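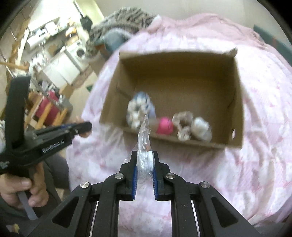 The Doherty wedding: what was released, when, and on what terms

Diarmuid Doherty, who played the harbor pilot in all seasons of Seris, was married at the Trosimar estate in January. Most readers will have seen the pictures by now. Fewer will have seen the terms under which they were issued, and several have written in to ask why the same small set of photographs appeared everywhere, why the live video stopped when it did, and why the bride is unnamed in nearly all of the coverage. The answers are in the notice sent to accredited outlets before the day, and the relevant parts are summarized below.

Rights

The magazine Dekis bought first publication rights for the posed portraits. The purchase did not cover the arrival of guests, the walk from the chapel to the house, or the live video. Those were handled under a pool arrangement run by the picture agency Dunne, with one photographer at the chapel door and one on the gravel in front of the house. Neither was admitted to the chapel itself.

Under the pool terms, 16 photographs were released to all accredited outlets at the same moment, without charge for news use. Use on a cover, in advertising or in a calendar was excluded. Cropping was allowed. Retouching was not, with a standard exception for dust and color balance. Captions had to carry the agency credit in full, which explains the unusually long credit lines under some fairly small pictures.

The Dekis portraits were held back until the print edition went on sale. Outlets that wanted them after that had to apply to the magazine directly, and the waiting period was built into the contract. Where a site ran a portrait early, it was a photograph of the printed page, and at least one of those was removed the same evening at the magazine's request.

The live video

The stream ran for 40 minutes. It began with the first guests at the outer gate and ended when the couple reached the steps of the house. It was a single fixed shot with a second view of the chapel door, and sound was limited to the bells and the crowd until the doors opened. The service was not shown.

A number of viewers took the ending for a technical fault. It was planned. The notice gave the cut-off as "the couple's arrival at the steps, or 40 minutes from the start, whichever is sooner," and the two happened to fall very close together. The closing card stayed up for a short while and was then taken down. No full recording has been made available, although outlets may keep short extracts already published.

There was one real fault. The picture froze during the arrival of the Seris cast, and for that reason the early guest lists published online leave out several of them. The pool photographs fill the gap. The actors who played the two lighthouse keepers came together, in the same car, and can be seen in the fourth and fifth pictures of the set.

Guests

The invitation list stood at 600 for the evening reception. The chapel holds far fewer, and the service was limited to family, godparents and a small group of friends from drama school. Guests for the evening were given a separate gate and a later time. This caused some confusion in reports that described people as "turned away" from the chapel. They had been invited to something else.

Phones were collected at the door of the house and returned on departure, in numbered envelopes. Guests who needed a phone for medical or family reasons could keep it with a seal over the lens. The estate has used the same system for earlier private events and it appears to have held. As of this issue, no picture from inside the reception has been published by any outlet we follow.

The bride's name

The bride works in stage lighting and does not make public appearances. The notice asked that she be identified by her profession only. A request of this kind is not binding in the way the picture terms are, and outlets were free to ignore it. Most have followed it, and this newsletter will do the same. Her dress was made by a former colleague from a theater wardrobe department. The designer has also asked not to be named for the time being.

The order of the day

Some of the questions we received were about the procession, which did not follow the printed order. The printed version had Doherty and his brother walking in first, followed by both sets of parents. On the day the parents were seated first and the brothers came in by the side door. The spokesman for the couple put this down to a late change in the music, which was shortened by one piece. The walk back to the house followed the printed order exactly – couple, attendants, parents, then remaining guests by row.

The two readings were chosen by the couple. Their titles were printed in the order of service, but copies were numbered and handed out only inside the chapel, and we have not seen one. Lists circulating online differ from each other and should be treated with care.

What comes next

Doherty returns to work this spring. The Seris reunion special has been announced but has no broadcast date, and the spokesman would not say whether filming had been moved to suit the wedding. The Dekis interview, which was recorded before the ceremony, will appear in a second part. It is understood to cover his early stage work and to contain no further wedding pictures.

The pool license for the photographs has no end date for news use. Readers who run fan pages should note that it applies to accredited outlets only. Reposting a picture from a news site is not covered, even with the credit line attached. Dunne has a short form for non-commercial requests, and replies have so far been fairly quick.

Correction: our previous issue gave the chapel at Trosimar as the place where Doherty's parents were married. They were married in the parish church in the village. The chapel was closed for roof repairs that year.

Item last revised 7 Mar 2025.

Search past issues Enter keyword Go

Contact the newsletter desk | © 2025 All rights reserved | Back to top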